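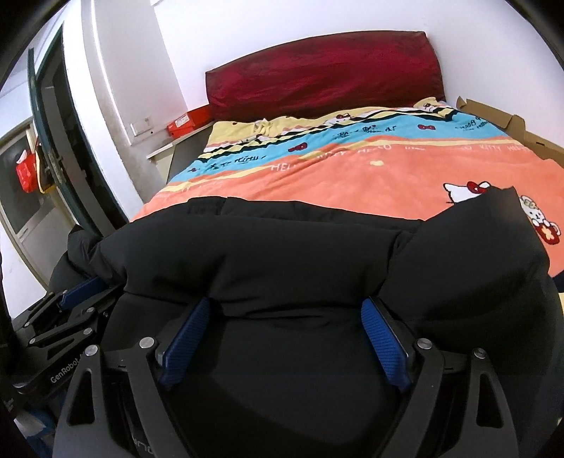
Plomari publishes code of practice for recording household handling tasks

Plomari has published a code of practice for organisations that record everyday handling work in private homes using hand-held grippers. The document applies from August and covers clothing, bedding and other soft goods. It was drawn up over seven months with Naltura and Maddocks, and replaces the separate site rules that each of the three had used until now.

The code is set out in six sections. The longest deals with consent. A householder must be told in writing which rooms will be recorded, and may withdraw a room at any time before the recordings are passed on. Names, addresses and papers must be put out of view before work starts, while ordinary belongings may stay where they are.

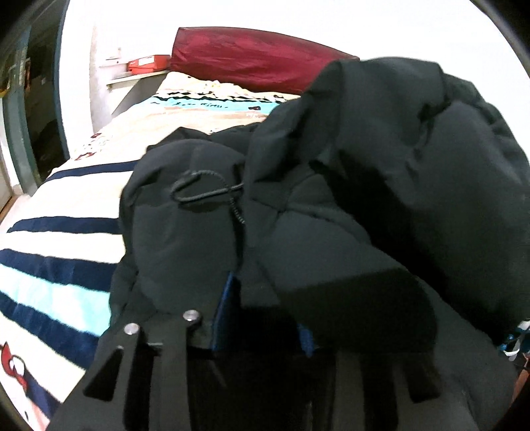
Operators are asked to handle garments at the pace they would use in their own homes. Drawstrings, zips and hoods should be left as found and should not be tucked away to make a task easier. Finger pads must be checked for wear and dirt before each visit, and any damage to a householder's property must be reported the same day.

A draft was tried out by Tremitz, which submitted 1076 recordings for review. Nearly all met the draft requirements on privacy. The reviewers asked for clearer wording on failed grasps, and the final text requires these to be kept and labelled as such.

Member organisations have six weeks to confirm that they will follow the code. Those already working under an earlier agreement may complete visits booked under its terms. Comments on the section on bedding remain open, and a revised version of that section will be issued separately. Copies of the code are available from the Plomari office on request.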